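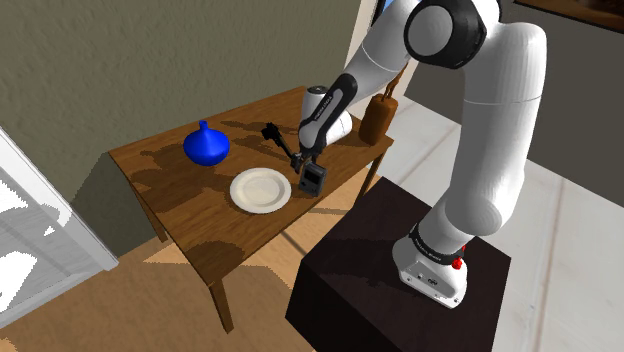

When do we need to decide on the second arm for Faltlow? Before the end of February, so that Mulcahy will hold the price.

Deirdre Keogh thanked everyone warmly for coming back after the long budget evening, and Kekeli Addo took us patiently through the quote again — the arm itself, 8 spare gripper pads at 30 dollars each, and the service plan, for which we have set aside 700. Prodromos Gkikas would dearly like the longer warranty and will ask Mulcahy for a figure.

Agreed: order the pads now, hold the arm over to next time. Ita Carroll to update the sheet.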